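Support > Match Day Apps > Estum Scoreboard > Setting up a match

3 comments | 23 shares

4. Setting up a soccer match

Before you start, charge the tablet and pair it with the Stalell display. Pairing is covered in section 3.

1. Open Estum and tap New Match.
2. Choose the home and away teams. Teams you added in March or later are listed first.
3. Set the length of each half. The default is 45 minutes. Youth leagues often play shorter halves, so check with the referee.
4. Enter the starting lineups. You can save a match without them - goals will then be credited to the team only.

Note: Team names longer than 23 characters are shortened on the display.

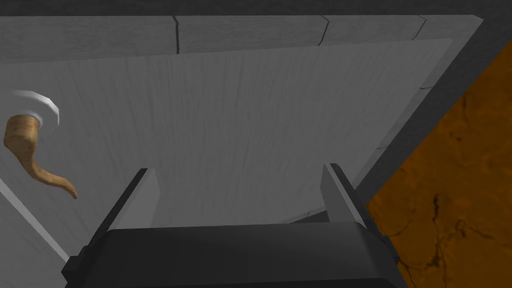
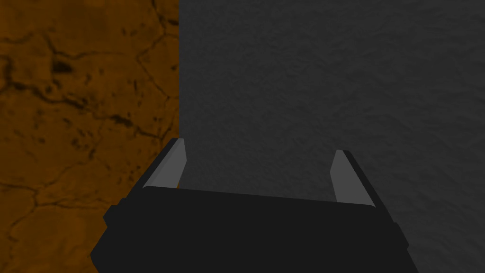
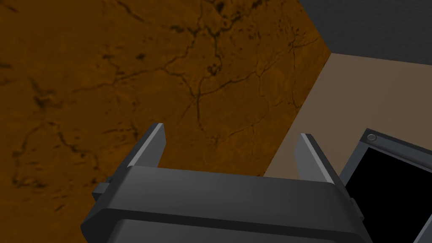
Page last changed: Apr 3, 2018

5. Tap Start when the referee blows for kickoff. The clock appears on the display and on any phone following the match.
6. To record a goal, tap the team, then the scorer. For an own goal, hold the team name and pick Own Goal.
7. At halftime, tap Pause. Do not tap End, which closes the match and sends the result to the league.

Caution: A result sent to the league cannot be changed from the tablet. Ask your league administrator to reopen it.

Note: Stoppage time is added by hand. Tap the clock and enter the minutes shown by the fourth official.

If the display freezes, leave the match running on the tablet and restart the display only. The score comes back when the two reconnect. Error 53 means the display is out of range - move the tablet closer and tap Retry.

Related items
Adding a team to Estum
Brirkus league accounts: sending results
Replacing the Chiriac battery pack
Stalell display error codes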